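Thread: Teller stapeln beibringen, Stand September 🧵 1/13

Also. Seit heute früh wieder Demos aufnehmen für Hustero. Aufgabe klingt nach nix: Teller vom Stapel nehmen, umsetzen, loslassen. Wer schon mal versucht hat das einem Arm vorzumachen, weiß Bescheid.

2/ Wir machens gerade auf zwei Arten. a) Fernsteuerung über Raju, das ist unser Leader-Arm, den man führt und der Follower macht mit. b) Greifer in die Hand nehmen und einfach selber arbeiten. Ohne Roboter im Raum. Kamera am Greifer läuft mit.

3/ b) ist so viel schneller. 431 Episoden im Kasten, mit Raju hätte ich dafür ewig gesessen. Und danach Schulter kaputt.

4/ Dafür hat man bei b) das Problem, dass man als Mensch schummelt. Man dreht das Handgelenk so, wie es kein Arm dieser Welt kann. Merkt man selber nicht. Merkt dann die Inverskinematik.

5/ Sneha Srivastava hat uns deshalb einen Filter gebaut, der solche Demos direkt aussortiert. Am ersten Tag hat er fast alles von mir weggeschmissen. Danke Sneha.

6/ Was ich inzwischen mache: Ellbogen ran, langsam, vor dem Zugreifen kurz stehenbleiben. Sieht dämlich aus. Filter ist zufrieden.

7/ Frage kam: warum Teller? Weil flach. Der Rand liegt auf dem nächsten Rand, dazwischen kaum Luft, die Finger müssen schräg drunter. Tassen konnte die Policy nach 2 Abenden. Teller nicht. Glasur spiegelt auch noch, je nach Licht sieht die Kamera da nen hellen Fleck statt einer Kante.

8/ Und Dekor! Dachte erst, Blumen auf dem Rand wären egal. Bei den ganz weißen Tellern in Zumholm hat die Policy dann ständig daneben gegriffen. Verdacht: die hat sich an den Blümchen orientiert. Also jetzt gemischt aufnehmen, mit und ohne Muster.

9/ Beidhändig ist nochmal ne andere Nummer. Ein Greifer hält, der andere kommt von oben dazu. Zwei Geräte, zwei Zeitstempel, und wenn die auseinanderlaufen, kannst du die Episode wegwerfen. Gestern 6 Stück deswegen gelöscht.

10/ So siehts bei der Arbeit aus, Blick vom Greifer aus:

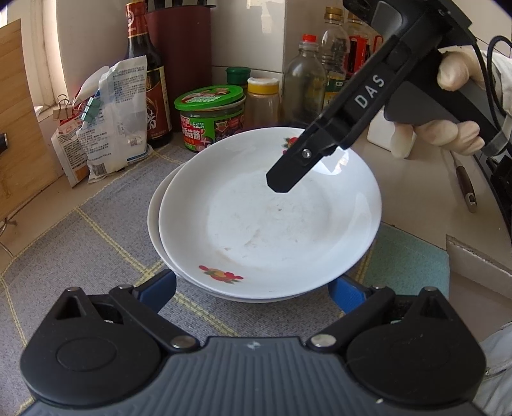
Foto: eigene Aufnahme / Projekt Tamus

11/ Blaue Pads an den Fingern sind übrigens Verschleißteil. Wenn die glatt werden, rutscht der Teller weg und man lernt dem Ding eine Greifkraft an, die später keiner will. Wechseln bevor man anfängt – nicht mittendrin, sonst passen die Demos nicht zusammen.

12/ Zu Küche vs. Labortisch: Küche. Immer Küche. Flaschen und Gläser an der Wand stehen lassen, Tütchen auch. Hatten vorher einen Satz mit leerem Tisch, etwa 1770 Episoden, und die erste Sojasoße im Hintergrund hat alles zerlegt. Schmerzhaft. Den Satz nehmen wir nur noch zum Vortrainieren.

13/ Nächster Schritt: nochmal mit Raju rangehen, aber nur für die Korrekturen. Policy laufen lassen, eingreifen wenns schiefgeht, Rest macht sie alleine. Hoffentlich. Training läuft grade, Ergebnis schreib ich hier drunter wenn die Kurve nicht wieder so aussiet wie letztes Mal.

Nachtrag weil gefragt: Handschuhe ja, immer dieselben. Kabel am Ärmel entlang nach hinten führen, sonst hängt man irgendwann am Messerblock fest. Filter-Code kommt, wenn Sneha ihn aufgeräumt hat, bitte nicht drängeln.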